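Bin picking demos - how much do you reset between episodes?

tedov_bench
Posted September 17, 2023
We're collecting teleop demos for a mixed-object bin pick. Right now I dump the tray and re-scatter everything after each pick. It's slow. Is anyone leaving the objects where they land and just carrying on?

Mulcahy
I carry on until the tray is empty, then refill. You get the half-empty states for free, and the policy will see those at run time anyway.

skason4
Disagree. When I did that in June, the last 2 objects in nearly every run were the same awkward ones in the same corners. The policy got good at corners and bad at clutter. Full reset every time, or at least every 3 picks.

tedov_bench
My setup, for reference. Tape on the table so the tray goes back to the same spot if it gets bumped. 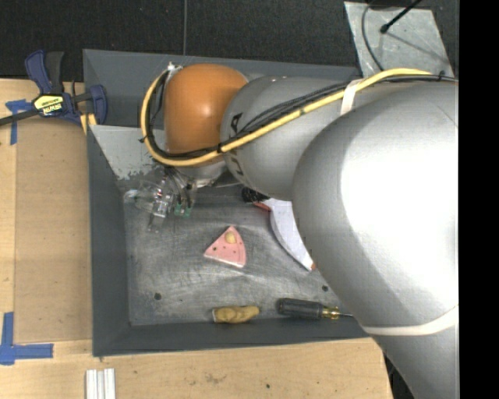
Tray with the pink wedge, screwdriver and paper, gripper just above the floor.

Mulcahy
Is the paper in the corner part of the set? I'd keep it. Thin stuff against a wall is where mine fails most.

tedov_bench
Yes, it's in the set. Success on paper is poor so far. The screwdriver is fine if it lies flat.

skason4
Your cable loops out by the wrist. Check that it doesn't hide the object from your side camera at the moment of grasp. I threw out 6 sessions over that.

Eimear Mac Suibhne
I'd split it - half full resets, half run to empty, and tag each episode so you can reweight later. We do this with the Grutetti loader and it only needs one extra field.

skason4
Fine by me if the tags really get filled in. Ours didn't.

tedov_bench
Going with the split. Will post numbers after 4 sessions.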